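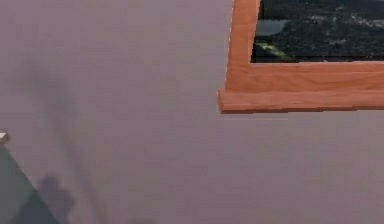
Fermeture du Grand Carrousel de Tercombe : vos questions, nos réponses (et nos doutes)

Page tenue par des abonnés du parc, sans lien avec la direction. Dernière mise à jour en mars.

Le Grand Carrousel ferme vraiment ?

Oui. La direction du parc de Tercombe parle d'une « mise en sommeil créative », formule que je vous laisse apprécier. En français courant, le manège s'arrête, une palissade l'entoure et on ne monte plus dessus. Les chevaux doivent être démontés et envoyés en atelier chez Plakov, l'entreprise retenue pour la restauration.

Pour combien de temps ?

Officiellement, huit mois. Je note quand même que la rénovation du Bateau-Lavoir devait en durer six et qu'elle a débordé sur deux saisons. Le communiqué dit « réouverture envisagée », ce qui n'engage pas à grand-chose. Si vous organisez un voyage uniquement pour ce manège, attendez qu'une date ferme soit publiée, avec un jour et un mois dedans.

Mon billet est-il remboursable ?

Pas pour ce motif. Les conditions générales prévoient que l'indisponibilité d'une attraction n'ouvre droit à aucun remboursement, et le service client s'y tient. Plusieurs lecteurs ont obtenu un report de date en écrivant avant leur visite. Après la visite, je n'ai connaissance d'aucun geste commercial. Demandez par écrit, le téléphone ne laisse pas de trace.

Et pour les abonnements annuels ?

Le prix ne bouge pas. Sebastian Rusu, qui répond aux abonnés pour le parc, m'a écrit que « la valeur globale de l'offre reste inchangée ». J'ai demandé comment cette valeur était calculée. J'attends.

L'abonnement reste rentable à partir de la troisième visite dans l'année, carrousel ou pas. En dessous, prenez des billets datés.

Qu'est-ce qui va changer sur le manège ?

Trois choses sont confirmées : les peintures des chevaux, l'éclairage du dôme et le mécanisme d'entraînement. Le reste relève du teasing. On nous promet « une palette réenchantée », et la seule illustration diffusée montre le carrousel au coucher du soleil, dans une lumière où n'importe quoi paraîtrait doré.

Annelore Petersen, qui dirige le projet artistique, a expliqué en réunion publique que les teintes seraient « plus lisibles de loin ». Les habitués y entendent plus criardes. Je n'irai pas jusque-là avant d'avoir vu un cheval terminé, mais la façade du théâtre Thibodeau a eu droit au même vocabulaire, et elle est aujourd'hui d'un turquoise difficile à ignorer.

L'orgue sera-t-il conservé ?

Réponse officielle : « l'expérience musicale sera préservée ». Relisez la phrase, l'orgue n'y figure pas. On peut préserver une expérience musicale avec deux haut-parleurs et un enregistrement. J'ai posé la question deux fois, sans obtenir un oui ou un non. Tant que le mot « orgue » n'apparaît pas dans un document du parc, je considère que rien n'est acquis.

Les 546 ampoules d'origine vont-elles disparaître ?

Le chiffre vient du panneau explicatif à l'entrée de la file. Elles seront remplacées par des LED, c'est écrit noir sur blanc dans le dossier de presse. L'argument de la consommation se défend et je ne vais pas pleurer sur une facture d'électricité. Reste la question de la couleur. Le dossier évoque un « blanc chaleureux », sans plus de précision technique.

Peut-on encore prendre des photos sur la place ?

Oui, mais la palissade occupe une bonne partie de la vue. Côté restaurant, on ne voit plus qu'elle. Le meilleur angle restant est depuis les marches du théâtre Thibodeau, dos au guichet, tôt le matin. Le parc annonce que la palissade sera décorée « dans l'esprit du lieu ». Lors de ma dernière visite, elle était beige.

La parade passe-t-elle toujours par là ?

Elle est déviée par l'allée Tendard, plus étroite. Comptez environ 6 minutes de parcours en moins par rapport au trajet habituel. Les premières places se prennent très vite et la visibilité est mauvaise pour les enfants dès le deuxième rang. Nayeli Zavala, abonnée de longue date et lectrice de cette page, conseille le bas de l'allée, près de la fontaine, où la parade ralentit pour tourner. J'ai essayé un mardi et je confirme. Un samedi, je ne garantis rien.

Quelle attraction choisir à la place avec de jeunes enfants ?

Le plan distribué à l'entrée recommande les Tasses et le Petit Train. Les Tasses tournent fort, plus que ne le laisse penser leur décor, et un enfant qui aimait le carrousel pour sa lenteur n'y trouvera pas son compte. Le Petit Train convient mieux. Son attente a nettement augmenté depuis la fermeture, alors allez-y à l'ouverture, ou pendant la parade.

Les personnes à mobilité réduite y gagneront-elles ?

C'est le point sur lequel j'ai le moins de réserves. Le plateau rénové doit comporter une rampe et deux emplacements pour fauteuil, contre aucun aujourd'hui. Roya Mazandarani, consultée par le parc sur l'accessibilité, m'a confirmé que les plans existent et qu'elle les a vus. Elle précise que la largeur de la file d'attente n'est pas encore arrêtée. Une rampe au bout d'une file trop étroite ne servirait à personne — à suivre de près, donc.

Le prix d'entrée va-t-il augmenter à la réouverture ?

La direction répond qu'« aucune hausse liée au carrousel n'est prévue ». Une hausse peut très bien tomber le même jour et être liée à autre chose. Les tarifs sont revus tous les ans et je ne me souviens pas d'une révision à la baisse.

Est-il vrai que certains chevaux seront vendus ?

La rumeur circule sur les forums depuis l'hiver. Ignacio Kowalczyk, ancien mécanicien du manège, n'y croit pas : selon lui, les chevaux sont numérotés et chacun est équilibré avec son voisin d'en face, si bien qu'en retirer un obligerait à tout reprendre. L'explication me paraît solide. Elle vaut pour l'ancien mécanisme, et l'ancien mécanisme est précisément ce qu'on remplace. Le parc n'a ni confirmé ni démenti.

D'où viennent vos informations ?

Du dossier de presse, de la réunion publique, des réponses écrites du parc et de ce que je vois sur place. Quand une source est incertaine, je le dis. Les captures d'écran anonymes ne sont pas reprises ici, même celles qui vont dans mon sens.

Comment signaler une erreur ?

Par le formulaire en bas de page, avec si possible un document ou une photo prise sur place. Les corrections sont ajoutées à la réponse concernée. Merci de ne plus m'écrire pour demander la date de réouverture — je ne l'ai pas.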